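Neker Manipulation Laboratory, Hakville
Kitchen Table Sessions: Working Tips for Demonstration Operators
June 2025

Scope

These tips apply to all tabletop kitchen sessions recorded for the Drolano task set. They supplement the Operator Handbook and do not replace the safety instruction given at induction. Operators working at the Yeo counter, where the sink and the tall cupboard are installed, should consult the separate page for that station.

The tips were collected from operators' session notes and edited by Darren Bunting. Corrections may be sent to him through the station log. The page was last reviewed in full in November, and the sections on mugs and on rejected episodes have been rewritten.

Before the session

Wipe the tabletop with a barely damp cloth and allow it to dry completely. Do not use spray polish. Polish leaves a shine that changes from one part of the table to another, and episodes recorded on a freshly polished surface do not match the rest of the set.

Set the ceiling lights to full and close the blinds. Daylight moves across the table during a long session. An operator who begins with the blinds open must leave them open and mark the whole session "daylight" in the log.

Check that both arms return to the rest position without touching any object. Clear the path first if necessary. The arms should be run through the warm-up motion before the first recorded episode of the day and again after any break longer than the lunch period.

Follow each cable by eye from the wrist back to the base. A cable may hang in a loose curve, but it should not be able to catch on a handle, a knob or a peg when the arm is extended. If it can, move the object. Cables are not to be taped to the arm housing by operators.

Laying out the table

The layout card gives a zone for each object and not an exact position. Operators are expected to vary placement within the zone from one episode to the next. A learning system that has seen the plate in a single spot will reach for that spot whether or not the plate is there.

Vary rotation as well as position. Baskets and plates look much the same from every side and need little attention in this respect. Mugs, stands and anything with a handle should be turned a little each time.

Large items stay where they are for the length of a session. The cabinet and the toaster oven are heavy enough to mark the tabletop if dragged, and they should be lifted by two people between sessions.

Leave open table on at least one side of every object that is to be grasped. The fingers need room to open, and a crowded approach usually ends in a nudge that has to be discarded. Objects that are not part of the task may be placed closer together. 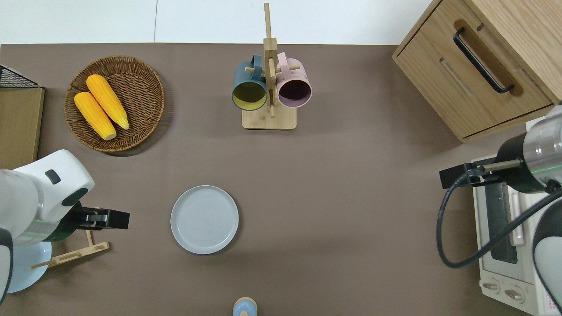 Table laid for a two-arm kitchen session, with the plate between the grippers and the mugs on the rack.

Small items that belong to a later task may remain on the table as background, provided that they are entered in the log. Do not tidy them away halfway through a block. A block in which the background changes without a note cannot be sorted afterward.

Handling mugs and the rack

Hang each mug with the handle fully over the peg. A handle resting on the tip of a peg will often stay in place until an arm touches the rack, at which point the mug falls and the episode is lost.

When demonstrating the removal of a mug, lift first and then draw away from the post. Operators new to the controls tend to pull outward at once, and the whole rack travels with the mug. Holding the base of the rack with the second arm is permitted in two-arm tasks only. In single-arm tasks the second arm remains at rest.

Change the order of the mugs between episodes. If the task instruction names a color, the named mug must appear on each side of the post equally often over the course of a block.

Chipped mugs are to be withdrawn immediately. Place them in the gray bin beneath the supply shelf and take a replacement of a similar size.

Handling plates

A flat plate is the most difficult object in the set for a parallel gripper. Approach the rim from the side with one finger above and one below, or slide the plate until the rim projects past the table edge and grasp it there. Both methods are wanted. Record which one was used.

Do not press down on the rim to tip the plate up. The method works well in practiced hands and fails badly in replay, and several plates were broken in testing before it was withdrawn.

When a plate is to be placed in a stand, bring it to a complete stop above the slats before lowering. A short pause gives a clean boundary between the carrying and placing stages, and the annotators rely on it.

Food items

Use only the food items kept in the supply drawer. Real produce is not used at this station. It changes shape and color over a week of recording and leaves residue on the finger pads.

Grasp corn across the middle with the fingers at right angles to its length. If two cobs lie side by side in a basket, take the one with more free space beside it. Where there is no clear choice, alternate between them across episodes.

Lower food into a basket until it touches the bottom or the item beneath it. Dropping from a height is a common fault and is treated as a failed placement even when the item lands where intended.

Drawers and doors

Bar handles should be approached squarely. Close the fingers, pause, and then pull in a straight line with the arm moving as one. A curved pull twists the fingers against the handle and wears the pads.

The toaster oven is never connected to power during a session. Check the plug before the first episode. Door tasks end with the door either fully open or fully closed, as the instruction states, and partly open doors are marked as incomplete. Knobs are turned only in knob tasks. If a knob is moved by accident, return it to its starting position before the next episode begins.

Pace and quality

Each operator records up to 200 episodes in a block. Speed is not assessed. Move at a steady pace, avoid hovering, and do not correct a good grasp in order to make it look better.

A missed grasp followed by a calm recovery is useful and should be kept. Mark it "recovered." Discard an episode when an object leaves the table, when the wrong object is moved, or when a hand enters the work area while the recording is running.

Stop and report to the shift lead after 6 discarded episodes in succession. The usual causes are worn finger pads or a loose wrist connector, and neither is improved by continuing.

Operators should rest their hands and eyes between blocks. Fatigue shows in the data as short, jerky motions near the grasp, and almost all of it is found in the last part of an unbroken session.

After the session

Return both arms to rest and confirm that the recording has closed before switching off the controllers. Wipe the finger pads with a dry cloth. Solvent is not to be used on them.

Put mugs, plates and food items back in their labeled places. Wooden items should be stored away from the radiator, where the slats of the older stands have already begun to warp.

Complete the log before leaving the station. Entries written the following morning have been found to disagree with the recordings, and they will be returned to the operator for correction.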